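국제민간협력론 5주차 강의노트
상공회의소, 재단, 후원(patronage) 구조

지난주 이어서. 회원제 단체가 왜 자선사업에 들어오는가. 지난주 질문 중 "그냥 홍보 아닌가요" 있었는데 오늘 그걸 좀 나눠서 봄. 읽기자료는 Mireille Huet 글 앞부분 + Charpentier 반론. 안 읽은 사람은 Huet 서론만이라도 수업 전에.

1. 용어 정리

양국 상공회의소: 두 나라 기업이 회원. 보통 사단법인 형태, 회비가 기본 수입. 정부기관 아님. 시험때 매년 헷갈려 함.
공법상 상공회의소랑 구별할 것. 공법형은 가입의무 있는 나라가 있고, 양국형은 거의 다 임의가입.
재단: 출연재산이 중심. 회원 없음. 이사회가 목적에 묶여 있음 (정관 목적조항!!)
모금단체 / 지정기부: 돈을 받아서 넘기는 쪽. 자기가 사업을 하는지 안 하는지 꼭 확인.
후원 명의(patronage): 돈을 내는 게 아님. 이름을 빌려주는 것. 대사, 시장, 전직 총재 등.
스폰서십: 대가가 있음. 로고, 좌석, 연설 기회. 세금 처리가 기부랑 달라짐. 7주차에 다시.

2. 사례: 테나브시데(Tenavside) 연대기금

수업용으로 정리한 것, 세부는 보고서 원문 참고.
발기인 Vilgot Sæther, 당시 상공회의소 부회장. 해운 쪽 출신.
처음엔 회원사 대상 만찬 한 번으로 끝낼 계획이었음. 만찬이 취소되고 온라인 모금으로 바뀜.
참여 회원사 256곳 중 실제 송금까지 간 곳이 얼마나 되는지는 보고서에 안 나옴. 이런 거 빠져 있으면 의심하면서 읽기.
클레카브네스(Clekavness) 요양병원이 수혜기관. 병원이 직접 모금하지 않고 재단을 하나 끼움 → 왜?
 - 병원 회계랑 분리
 - 기부금 영수증 발급 자격 문제
 - 외국 회원사 입장에서 상대가 재단이면 내부 결재가 쉬움 (Sæther 인터뷰에 나오는 얘기)
후원 명의는 2명. 양쪽 나라에서 하나씩. 균형 맞추는 게 관례고 한쪽이 늦으면 보도자료 전체가 늦어짐. 실제로 늦어졌음.

토론거리: 명의 후원자가 사업 내용에 대해 어디까지 책임지나? 법적으로는 거의 없음. 평판은 다른 얘기.
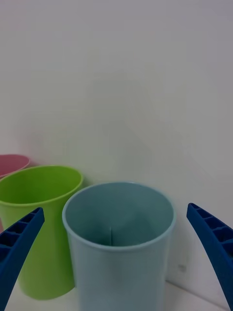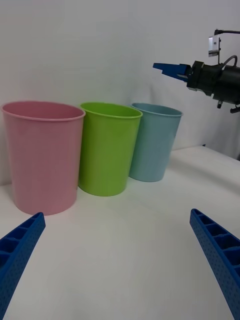
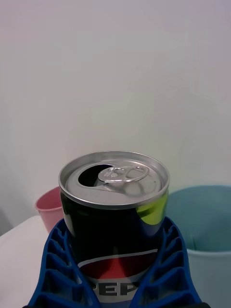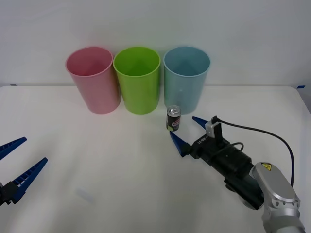 3. 협약서 읽는 법

협약서(MOU 포함) 받으면 순서대로 볼 것.

(1) 당사자. 단체 이름 정확한지. 지부가 서명했는데 본부가 모르는 경우 있음.
(2) 목적 조항. 넓게 쓰면 편하지만 기부자가 나중에 따짐. "의료 지원"과 "호흡기 장비 구입"은 완전히 다른 약속.
(3) 돈의 흐름. 누가 받고 누가 보관하고 누가 집행하나. 화살표로 그려보세요. 그림이 안 그려지면 협약서가 부실한 것.
(4) 수수료. 중간단체가 떼는 비율. 안 적혀 있으면 0이라는 뜻이 아님.
(5) 잔액 처리. 목표 초과하거나 사업이 중단되면? 제일 많이 빠지는 조항
(6) 명칭과 로고 사용. 후원 명의 포함. 기간 끝나면 내려야 하는데 홈페이지에 몇년씩 그대로 있는 경우 많음.
(7) 준거법과 언어. 두 언어본이 다를 때 어느 쪽이 우선인지.

카롱(Caron) 협약은 (5)가 없었음. 453유로가 남아서 그걸 두고 두 단체가 메일을 한참 주고받음. 액수 문제가 아니라 결정권자가 안 정해져 있던 게 문제. 결국 재단 이사회 결의로 일반기금에 넣음. 이사회록은 공개 안 됨.

4. Huet와 Charpentier

Huet 주장: 양국 상공회의소의 자선 참여는 회원 결속이 1차 목적, 수혜자는 2차. 그렇다고 나쁘다고는 안 함. 이 부분 오해 많음. 평가를 하려는 게 아니라 동기를 순서대로 늘어놓은 글.
근거로 회원 소식지 분석. 수혜기관 이름보다 참여회원 이름이 먼저, 더 자주 나온다는 것.

Annick Charpentier 반론: 소식지는 원래 회원 읽으라고 만드는 매체. 거기서 회원 이름이 많은 건 당연. 이사회 안건이나 예산서를 봐야 함. 비스테드(Visstead) 지부 예산서를 보면 수혜기관 실무 협의에 들어간 시간이 꽤 큼.
Huet 재반론은 짧음. 예산서 공개하는 단체가 애초에 적어서 표본이 치우친다는 얘기.

내 생각엔 둘이 다른 질문에 답하고 있음. Huet는 왜 시작하나, Charpentier는 시작한 다음 뭘 하나. 과제 쓸때 이 둘을 섞지 말 것. 작년 과제 절반이 섞었음.

참고로 Brito(Marlene) 장은 선택 읽기. 브라질 쪽 양국회의소 사례고 후원 명의를 전직 영사가 맡은 경우가 나옴. 직함이 "전직"이면 효과가 어떻게 달라지나 하는 얘기. 재밌음.

5. 보도자료 쓰는 순서 (실습)

첫 문장에 다 넣으려고 함 → 안 읽힘. 단체명이 길어서 더 그럼.
누가, 누구를 위해, 무엇을. 후원 명의는 두번째 문장으로 내려도 됨. 의전 담당자는 싫어하겠지만 대사관에 미리 문안 보내면 보통 통과.
금액은 약정인지 입금인지 구분해서 쓰기. "모금했다"는 입금만.
수혜기관 인용문은 수혜기관이 직접 쓰게. 대신 써주고 승인만 받는 관행 있는데 티가 남.
연락처는 사람 이름으로. 대표메일만 있으면 기자가 전화 안 함.
마감시간, 시차 확인. 양국 동시 배포면 어느 쪽 시간 기준인지 협의해서 표기.

6. 과제

양국 상공회의소 하나 고를 것 (한국 관련 아니어도 됨). 최근 연대사업이나 자선행사 하나.
- 돈의 흐름도 한 장
- 위 (1)~(7) 중 공개자료로 확인되는 것, 안 되는 것 나눠서
- Huet/Charpentier 중 한쪽 틀로 2쪽 이내 논평
제출 2021년 5월 2일 일요일 자정까지. 조교 Léonie Renaud 메일로. 파일명에 학번 꼭 넣으세요, 4월 과제때 이름만 쓴 사람들 찾느라 오래 걸렸습니다.
늦으면 감점인데 미리 메일 주면 봐드림.

다음주: 스폰서십 세무. 계산기 필요없음. 자료집 뒤쪽 표만 뽑아오기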